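Category: Home Interiors > Shades & Blinds > Research

4. What the opacity label does and does not tell a buyer

Makers of layered shades sort their fabrics into classes with names such as sheer, light filtering, room darkening and blackout. Earlier work has mostly taken these names at face value and gone on to ask which class people like best in which room. We are less comfortable with that starting point. A label is only useful if two fabrics that carry it behave in much the same way once they hang in a window, and we found little in the trade literature to show that they do.

Fundach sells its banded shade in four opacity classes. The sample book gives each class a name and a swatch but no transmission value, and the installation sheet is silent on how the value would be measured if there were one. Lindqvist, whose line is close enough in price and construction to be its natural rival, does print a percentage. It is taken from a flat piece of cloth, held tight, with light striking it straight on. Few windows are lit that way for more than a short part of the day, and no shade with two overlapping layers hangs perfectly flat. We do not say the number is false. We do say that it answers a question few buyers have asked.

The test rooms in Flarndale were chosen because they face the same way and have the same window size. Shades were hung inside the recess by the same fitter, using the brackets supplied. Readings were taken at desk height and again near the glass, with the bands lined up, half overlapped and fully closed. We repeated the closed reading after raising and lowering each shade, having noticed during setup that the bands seldom came back to quite the same place. This last point is absent from every brochure we looked at. In one of the Fundach shades the drift was large enough to push a closed reading into the range we had recorded for the next class up.

Claims of energy savings deserve the same caution. The Skuliscombe trial, which is the one most often quoted by sellers, reported that layered shades cut summer heat gain by "up to 50 percent." The comparison was with bare glass. Nearly any covering does well against bare glass, including a bedsheet, and a household that already owns a plain roller shade learns nothing from the figure about whether to replace it. The Skuliscombe report also kept its shades closed through the afternoon. People who pay extra for a product that lets them keep their view are unlikely to use it in that way, and we would like to see the trial run again with the shades set as their owners set them.

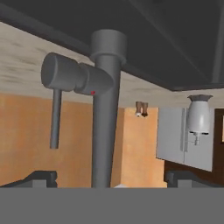
Fabric color brings a further problem, which is that buyers now choose it mostly from a screen. Online room planners let a customer drop a shade into a rendered interior and compare one gray or cream with another before ordering. The sellers we spoke to treated these previews as a fair stand-in for the swatch book, and two of them had stopped mailing swatches except on request. We see little support for this. Even with the simplest shapes, a render mixes the color of a surface with the light that has been placed on it. The pipe in Figure 2 has a smooth shaft in one medium gray, but its left flank reads slightly lighter and it darkens in shadow toward the right. Asked to name the gray, a viewer might reasonably pick a tone from either side. A pleated or banded fabric has far more changes of angle than a pipe, and each band sits partly in the shadow of the one in front of it. To expect a customer to read the true color of such a cloth from a preview is asking a lot.

We tried a small check of our own. Eight adults, all of whom had bought window coverings before, were shown a preview of a mid-tone shade and then asked to find the same fabric in the Lindqvist swatch book, working at a table near a north window. They were allowed to go back to the screen as often as they wished. Most settled on a swatch darker than the correct one. The group is too small to bear much weight, and we did not control the brightness of the screen beyond leaving it at its default setting. Still, the misses leaned the same way, which is hard to square with the idea that the preview is neutral. Whether the cause lies in the lighting chosen for the preview, in the screen, or in a habit of expecting cloth to look darker than it does on a display, our data cannot say.

One objection is that buyers do not need this much precision. Someone fitting a shade in a hallway may be happy with any warm gray, and a sample book full of measured values could put people off. We accept the first part. The second strikes us as a convenient belief for sellers to hold, and we know of no test of it. Lindqvist already prints a number without any sign that its customers are scared away.

A fairer label would state the transmission of the shade as hung, with the bands closed in the ordinary manner by hand, and would give a range in place of a single value. The range for some products would overlap that of their neighbors. Makers may not welcome this, but on our readings the overlap is already there, and the present class names hide it. The next section looks at whether the same shades hold their readings after a year of daily use, where the evidence supplied by the makers is thinner still.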